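Deux bras, une salle de bains et beaucoup d'essais

Mathias Schwaiger travaille depuis trois ans sur l'apprentissage par démonstration. Son équipe, chez Tradetetti, a terminé une étude sur le rangement et le nettoyage dans les petites pièces. Il nous a reçus pour en parler.

« Une salle de bains, c'est pénible pour une machine, commence-t-il. Il y a un miroir, de la céramique brillante, peu de place pour tourner. Nous voulions savoir combien de démonstrations il faut avant que la méthode tienne quand on déplace les objets. »
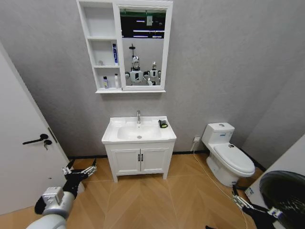

Pour Noreen Ó Conaill, le nombre de démonstrations compte moins que leur variété, et elle aurait préféré que l'étude commence par là. Schwaiger lui donne raison en partie. L'équipe a enregistré 3,274 séquences et n'en a gardé que presque 2,000 pour l'entraînement. « Les autres se ressemblaient trop. En les retirant, nous n'avons rien perdu. »

Le tri se fait par un score de redondance, calculé sur la trajectoire des deux poignets. Une séquence trop proche d'une autre est écartée, même si elle est très propre.
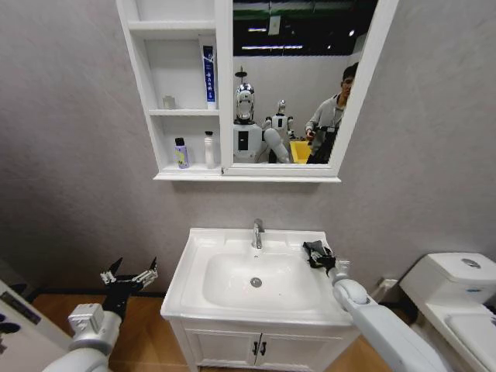 Zesstead, 13 juin

L'évaluation a porté sur 320 essais répartis en 6 tâches. Les résultats sont bons pour la prise d'objets sur une étagère, plus faibles dès qu'il faut frotter. « Avec une éponge, on doit garder le contact sans appuyer trop. La caméra de poignet voit où est l'éponge, elle ne sent pas la pression », explique Schwaiger.

Il ne croit pas qu'une meilleure image suffise. 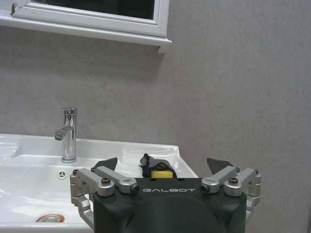
« Nous estimons donc l'effort à partir du courant des moteurs. C'est grossier, mais le signal existe déjà et il ne coûte rien. Sur les surfaces courbes, il nous a fait gagner plus que toutes les retouches du modèle visuel. »

Reste la question des reflets. Le modèle prenait parfois un objet du miroir pour un objet réel et tendait le bras vers lui. L'équipe a fini par masquer la zone du miroir pendant une partie de l'entraînement.
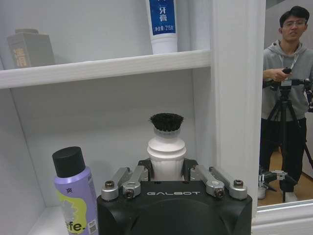
Une brosse ronde tenue dans la pince, devant les étagères.

La suite se fera dans une cuisine, avec les mêmes réglages de tri. Schwaiger compte publier les séquences écartées en même temps que les autres, pour que d'autres laboratoires puissent vérifier son score.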